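Drornell Boards > Home Workshop > Fabrics and Surfaces

Printed grid tablecloth as a work surface – usable or not?

jirkus_172
Posted November 2023
I put a grey tablecloth with a white printed grid over the table I use for sorting and small repairs. The plan was to use the squares for rough layout and skip the cutting mat. Two pictures.

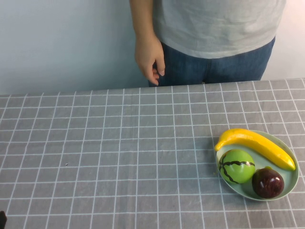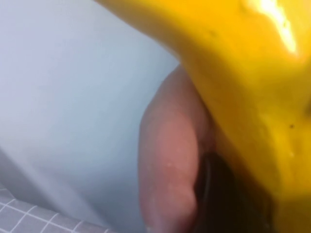
The cloth is a Wararow, 172 cm on the long side, polyester with a thin backing. I measured 13 squares along the near edge and got a total error of 9 mm against a steel rule. Part of that is creasing. After ironing on low from the back it dropped, but not to zero. Has anyone had a printed grid that holds its pitch?

zheng_b
No. Printed cloth is fed through on rollers and stretches in the feed direction. Measure the other axis and you will find it closer. For anything under 5 percent accuracy use a mat.

flatstock
Disagree with zheng_b. I have the same Wararow and mine is fine both ways. The creases matter more than the print. Clip it at the corners and leave it overnight before you measure.

jirkus_172
Measured the other axis. Error is 2 mm over the same number of squares, so zheng_b has a point. Some of the lines also look doubled. Is that the print or the cloth?

zheng_b
Could be either. Pull one square flat between your thumbs. If the second line stays, it was printed that way.

oldlathe
Grid is for lining things up by eye. Nobody should be cutting to it. Mine has been on the bench since last December, wiped with dish soap, and the white lines are going on the side I lean on.

flatstock
What soap? Mine shows no wear.

oldlathe
Supermarket stuff, diluted. I also scrub with the rough side of the sponge – probably the cause.

jirkus_172
Second line stays when pulled flat. I will keep the cloth for sorting and order a mat for measuring.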